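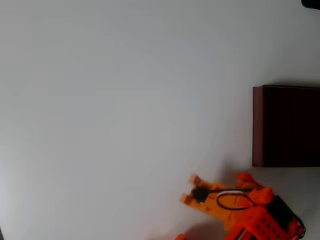

Abrehet Negash had been in the job at Narkus for a month when she was asked to put a price on robot arms. Narkus packs small boxed goods for other firms, and the owners wanted to know whether a bench arm could take over some of the sorting. She was given a budget line and told to come back in May.

"I'd bought shelving, scales and label printers," she says. "I'd never bought anything with a wiring diagram."

She got quotes from two suppliers. Fandira offered a finished arm with a service contract. Lelteo sells a small arm in orange plastic that arrives as parts, for 800 pounds with the motors and the control board. She chose Lelteo for the trial and left the Fandira quote on file.

"The 800 was the easy part. Then I sat down and wrote out what else we'd have to pay for, and the list kept growing."

The extras came to 226 pounds. They included a power supply, clamps, a white top for the bench, spare cable and a set of replacement gripper parts. She says the spares should have been in the first order. Delivery was charged again on the second one, and she has put that in her notes for next time.

She also budgets for hours, which the owners had left out. Putting the arm together and setting it up took 30 hours of staff time, most of it hers. "If I'd been on the packing line those hours would have been counted," she says. "So I counted them."

The trial is a plain one. Small objects are set out on a pale surface and the arm is tried on picking them up, one at a time. Negash picks things from the shelf that differ in shape and finish, and she keeps a sheet for each session with the start time and any part that had to be tightened or swapped.

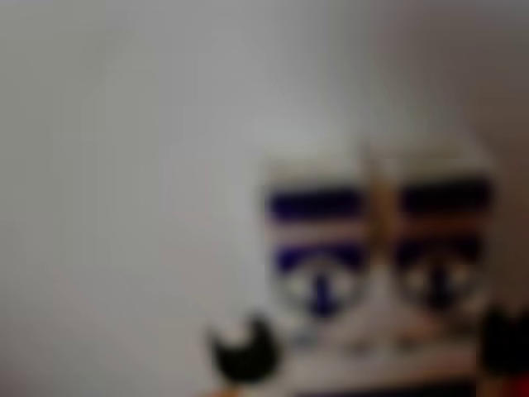
Striped blocks and dark rounded pieces at the bench.

"People ask me how fast it is," she says. "I'm more interested in what it costs to keep it going for a year. I can't tell you that yet."

Her advice to another small firm is to ask for the price of every part that moves, and to ask how long each one takes to arrive. Lelteo gave her a full parts list the same afternoon. Fandira wanted to discuss a contract first - she understands why, but it made the two hard to compare.

The next step is a paper for the owners, with 2 options. One is a second Lelteo arm on the same bench. The other is to wait, keep the one they have, and look at Fandira again in the new budget year. Cárdenas, the firm that rents the unit next door, has asked to share the cost of a stock of spares, and she has put that in as a separate line.

"I don't mind which one they pick," she says. "I'd like the spares agreed either way."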